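4. Setting up the Kobori label printer for shirt sales

Plug in, power on, wait for the green light. Takes 60 seconds, sometimes longer if its cold in the stock room.

4.1 Load the roll, shiny side down. Close lid until it clicks.
4.2 Press FEED twice. One blank label should come out.
4.3 On the till, open Devices, pick Kobori, enter port 263.
4.4 Print a test. Crooked? Re-seat roll, go back to 4.1.

CAUTION: print head gets hot. Don't touch for 7 minutes after a long run.

4.5 Pick the item type before printing. Shirts = code S, all sizes. Folded stock gets the small label.

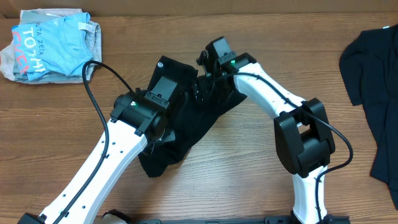

Folded clothing, code S.

4.6 Max 200 labels per batch. More than that and the queue hangs, restart the till.

Note: Nasstead branch uses the old rolls. Not compatable, don't swap. 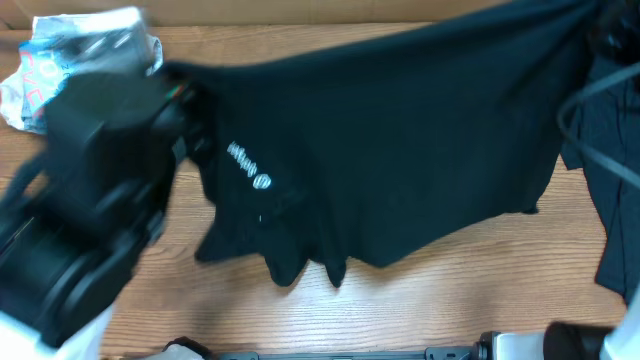

Sadurholm Shop Systems Team

4.7 Dark shirts use the same code. Color goes in the notes field, short form (BLK, NVY, GRY).
4.8 Finished for the day: lid open, roll out, power off at the wall. Roll back in its bag.

If the red light stays on after a restart, check the lid first. Then the cable. Still red, send it to Prarorham with a fault slip, serial number on the slip pleae.

Last changed 2021-12-30. Section 5 covers refunds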